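産業用ロボット・自動化フォーラム > 現場運用 > 部品配置工程の自動化と人員配置について

全13件中 1~6件を表示

投稿者:Torkdale_生産技術
件名:部品配置工程の自動化に伴う要員計画
当社では3月より、樹脂部品をボードに配置する作業について、双腕機への移行評価を実施しております。従来は検査班の作業員が兼務しておりました。評価は昼勤の時間帯に限り、1回につき30分を上限としております。

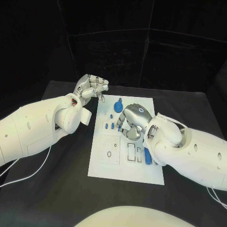
移行後、当該作業員は段取りおよび異常対応に回る予定です。ただし、職務記述書の改定が追いついておらず、等級の扱いが未定です。同様の移行を経験された事業所のご見解を伺いたく存じます。

投稿者:clallon_roumu
件名:Re: 部品配置工程の自動化に伴う要員計画
労務担当の立場から申し上げます。職務記述書の改定は評価開始前に済ませるべきものと考えます。弊社では対象者207名への説明が後手に回り、異動の同意取得が大幅に遅れました。等級が未定のまま「段取りに回る」と伝えることは避けてください。

投稿者:Torkdale_生産技術
件名:Re: Re: 部品配置工程の自動化に伴う要員計画
ご指摘ありがとうございます。順序が逆であった点は認識しております。判断材料として、作業内容の分かる写真を添付いたします。 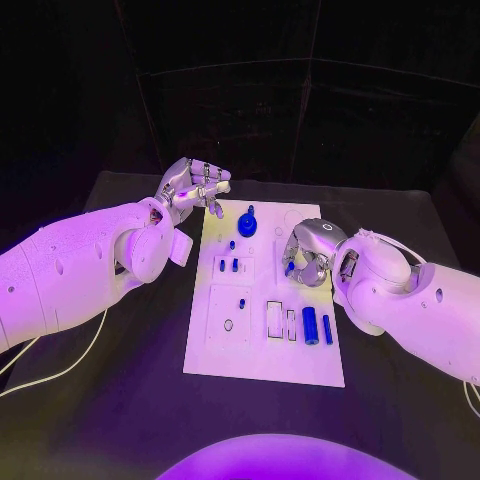

写真1 紫色照明下でのボード作業

投稿者:Foreretti保全
件名:Re: 部品配置工程の自動化に伴う要員計画
clallon_roumu様のご意見には一部異論がございます。段取りの作業量は評価を経なければ把握できず、先に記述書を確定しても再改定となります。弊社では暫定版を発行し、評価期間中は従前の等級を保障する旨を書面で通知いたしました。
なお、ハンドの種類が複数ある場合は、保全教育の時間を別枠で確保されることをお勧めします。

投稿者:clallon_roumu
件名:Re: Re: 部品配置工程の自動化に伴う要員計画
暫定版の発行に反対するものではありません。問題は、暫定のまま期限が定められない例が多いことです。期限の明記を条件とするならば、同意いたします。

投稿者:Torkdale_生産技術
件名:Re: Re: Re: 部品配置工程の自動化に伴う要員計画
両社のご意見を踏まえ、期限付きの暫定版を起案いたします。保全教育につきましても、ハンドごとに項目を分ける方向で検討いたします。

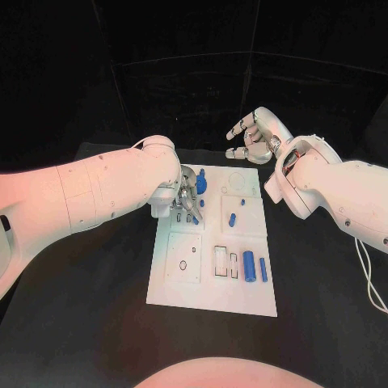
写真2 左腕は2指グリッパ、右腕は多指ハンド

作業員からは、異常時に誰が停止を判断するのか明確にしてほしいとの要望が出ております。停止権限を作業員に付与されている事業所がありましたら、規程上の記載方法をご教示ください。

次のページ >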